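4. Working between rooms: floors, people and things left lying about

4.1 Why we started with the floor

Most of the work on household robots that we admire takes place at a table. The objects are laid out, the light is good, and the arm is bolted down a known distance from the edge. A great deal has been learnt that way, and our own results in Section 3 would have been impossible without it. Yet when we asked people at home which chores they would most gladly hand over, very few of the answers began at a table. They began with something on the floor: a sock, a dropped peg, post on the mat, a toy that has rolled halfway down the hall. Clearing a floor is a lovely problem. It asks the robot to bend, look, reach past things and keep track of people who have every right to walk through the middle of the job.

We therefore built the Tenon task set around floor work. It has 12 chores, each written as one plain sentence of the sort a person might say on the way out of the door ("pick up whatever is in the corner and put it on the chair"). No chore names an object the robot has been shown beforehand. Each was tried in 30 differently arranged layouts, with two or more people free to come and go as they pleased. We did not ask them to keep still or to stand clear. They were asked only to carry on as they would if a relative were tidying up near them.

4.2 The shared space

The robot has a multi-fingered hand, and a small camera near the wrist gives the controller its closest view of the work. That view is wonderfully useful for the last few centimetres of a grasp and rather poor for everything else. The hand itself takes up a good part of it, as do the arm and its coverings, and what remains is a patch of floor that shifts with every turn of the wrist. Figure 4 gives a fair idea of what the controller has to work from.
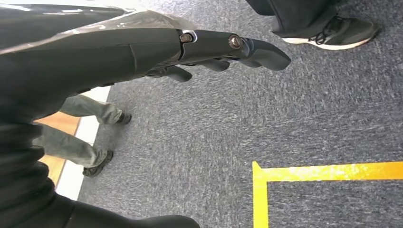 Figure 4. Wrist-level view of the shared floor, with the fingers of the hand curled over the carpet, people's feet close by and a corner of yellow floor tape at lower right.

Three features of this view shaped our method. The first is that people appear as feet and trouser legs. A detector trained on whole bodies does badly with them, and our earliest version would happily treat a dark shoe as one more item to be tidied away. We replaced the body detector with a small network, Flimlow, which labels each region of the floor as clear, occupied by a person, or holding something that might be moved. Flimlow was trained on 800 short clips taken at wrist height, and it is pleasingly quick to retrain when a new kind of flooring comes along.

The second is that floor edges matter more than we had supposed. Where carpet meets wood, the change in colour was at first read as the edge of a flat object, and the hand would close on nothing. White edging made matters worse. Cheng-en Tse suggested feeding the planner a slightly older view from higher up, taken before the arm began to reach, so that long straight lines could be recognised as part of the room. False grasps at floor edges became rare enough after this that we stopped logging them separately.

The third is tape. Coloured floor tape is a cheap and friendly way of telling a machine where it may put things, and people understand it at once. We expected glare from its glossy surface to be a nuisance. In practice the planner coped well so long as one full corner was in view, and it could infer the remaining sides from the higher view.

4.3 What the robot can do now

We are happy to report that the easier half of the task set is within reach. Soft items such as cloths and socks were collected reliably, and the curled-finger grasp tuned by Clementina Loureiro proved much more forgiving on carpet than the fingertip pinch we began with. Its great merit is that the fingers can brush the pile without stalling. The same grasp worked without change in the workshop trials at Hodis, where the job was to gather offcuts of foam and card from under a bench.

Thin, stiff things remain hard. A playing card flat on carpet defeated every strategy we tried except sliding it to a wall, and that fails if there is no wall nearby. Small round objects are hard for the opposite reason: the hand touches them and off they go. We also saw long pauses whenever two people stood close together, as Flimlow tended to merge their feet into one large occupied region and the planner then waited for all of it to clear. One Thursday session was spent almost wholly on this fault, and the revised labels are described in Section 5.

Speed is the other honest weakness. A person clearing the same layouts finished well ahead of the robot every time, usually while talking. The Mathias planner accounts for most of the gap, as it recomputes the whole reach whenever a foot moves. A version that repairs only the affected part of the path is now running in simulation, and we are keen to see how it behaves on the carpet.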